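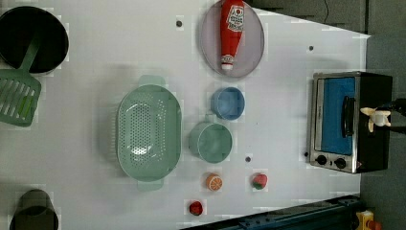

Fig. 1. Toy kitchen items on the white tabletop, from overhead: pot, slotted spatula, colander, plate with ketchup bottle, two cups, toaster oven.

Handout 3: Putting Things Where Someone Else Will Find Them
Household Arrangement, Unit 1
Tritden Evening School

Bring this sheet on Thursday. Bring last week's sheet too, if it survived the soup.

Where we left off

Last time we sorted the Giltness pantry on paper and found that most of the class files food by size. Tall things at the back, short things in front, and the one can of chickpeas you want behind everything. This week we leave food alone and move to the tools, using the small kitchen in Fig. 1. It has the advantage that nothing in it needs washing before we can discuss it.

Terms for this unit

Station: a patch of surface where one job gets done. Washing, cutting, heating and serving are the usual ones. In a small apartment they are frequently the same patch, which is why we have the word.

Parking: putting a thing down because your hand is full of it. Parking is responsible for most of what you see on any counter in America.

Nesting: storing one object inside another. Saves room, costs time. A nest of two is fine. A nest of five is a puzzle with a casserole at the bottom.

Host: an object that has another object on or in it. A pot with a spoon in it is a host. So is a chair with a coat on it, but that belongs to Unit 4.

Reading a surface

Start with the hosts. In Fig. 1 the large black pot has the light green slotted spatula in it and over its rim, with the slotted head down on the table. The head is the part that touches dinner. Students who said "it's only a toy" last term were asked to describe their own spatula's whereabouts, and the discussion moved on quickly.

The plate is the second host. A ketchup bottle lies across it on the diagonal, white cap toward the bottom of the plate. We may call this serving, if we are feeling generous, or parking, if we have lived with other people. The test is whether you'd have to move the bottle to use the plate. You would.

Now look for families. The mint colander and the pale green cup beside it are cousins by color, and beginners like to store cousins together. Resist. A colander belongs near water and a cup belongs near whoever is thirsty. Color is a fine way to buy things and a poor way to put them away. The Preder method, which some of you have met in magazines, takes the opposite view and produces very handsome cupboards in which it's hard to locate the grater.

The two cups, the light blue and the pale green, are at least next to each other. Full marks. Cups travel in groups until the first one goes to the bedroom.

The toaster oven

A small toaster oven is the landlord of any counter. It takes a corner, it needs clearance in front for its door, and its flat top invites mail. Three rules, which you may copy into your notebooks:

Place it first, and fit the rest around it.
Keep the space in front of the door clear to at least the depth of the door.
The top is not a shelf. (You will break this one. Please break it with something that doesn't burn.)

A word on colanders

The oval kind, with a tab handle at each end, is usually stored badly. It won't stack with round bowls and it rocks when stood on end. The Bravo sheet from Unit 0 suggests hanging it by a handle, which assumes a handle with a hole in it. If yours has none, lay it flat and let it be a host for something light. Dish towels will do. Onions will also do, and get some air through the holes into the bargain.

Exercise for Thursday

Draw a rectangle for the tabletop. Using only the items named in the caption, lay out a heating station and a serving station. Every item gets a place, and nothing may be parked. You may nest once. Write one sentence for each item saying what a person would be doing when they reached for it. "Looking for something else" is a true answer and will receive no credit.

Then swap with your neighbor. Without looking at their sentences, point to where you'd expect to find the spatula. If you point at the pot, one of you has some erasing to do.

Optional, for those with a real kitchen and a forgiving household: rearrange one drawer and tell no one. Keep a tally of the complaints until October and we'll compare.

Reading: course packet, chapter 8, skipping the section on spice racks, which has its own week and its own feelings.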